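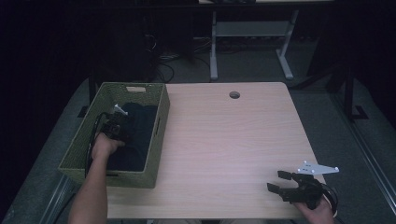
How deep can the Ogola probe read a buried valve box?
The Ogola reads a cast iron valve box lid down to 30 inches in dry soil. Wet clay, reinforced concrete and steel plates all shorten that distance.

Section 4. Setting up the receiver and probe

Read this section before first use and again after any battery change. The steps apply to the Clamuseck Ogola receiver with the Umel probe. Owners of the older Rultumier receiver should follow the leaflet packed with that unit, as the connectors are not the same.

4.1 Fitting the batteries

1. Turn the receiver off. The power switch is on the underside of the handle.
2. Slide the battery door toward the grip and lift it out.
3. Fit the batteries in the direction marked inside the compartment.
4. Close the door until it clicks.

Note: Do not mix old and new batteries. A reading taken with the low battery light on should be repeated.

4.2 Connecting the probe

1. Line up the red dot on the probe plug with the red dot on the receiver socket.
2. Push the plug straight in, then turn the collar clockwise until it stops.
3. Turn the receiver on and wait for two short beeps.

One long beep means the receiver has not found the probe. Turn off, remove the plug, wipe the pins with a dry cloth and start again at step 1.

Caution: Never pull on the cable to release the plug.

4.3 Zeroing

Zero the receiver outdoors, at least 9 feet from parked vehicles, chain-link fence, manhole covers and other large metal objects. Take off steel-toed boots if the display will not settle.

1. Hold the probe level at knee height.
2. Press and hold ZERO until the display shows three dashes.
3. Keep still. The dashes are replaced by a number below 5.
4. If the number is 5 or higher, move to another spot and repeat.

The zero is lost when the receiver is turned off.

4.4 Setting the sensitivity

Sensitivity runs from 0 to 700. The factory setting is 186, which suits lawns and gravel. Raise it in small steps for deep lids. On sidewalks and driveways with mesh in the slab, lower it until the background tone stops.

1. Press MENU twice.
2. Use the arrow keys to change the value.
3. Press MENU once to save. Pressing POWER at this point discards the change.

4.5 First sweep

1. Walk slowly with the probe just above the ground.
2. Mark the place where the tone is loudest.
3. Turn a quarter circle and sweep across the mark again.
4. Move the mark if the second peak falls to one side of it.

Warning: The receiver finds metal. It does not tell a valve box lid from a pipe or a live power cable. Have utilities marked before digging and use hand tools near every mark.

4.6 After use

Turn the receiver off, unplug the probe and fit the rubber cap on the socket. Remove the batteries if the set will be stored for the winter. Sets used daily should go in for calibration each October.

Section 4 revised 16/07/2023. Replaces all earlier versions.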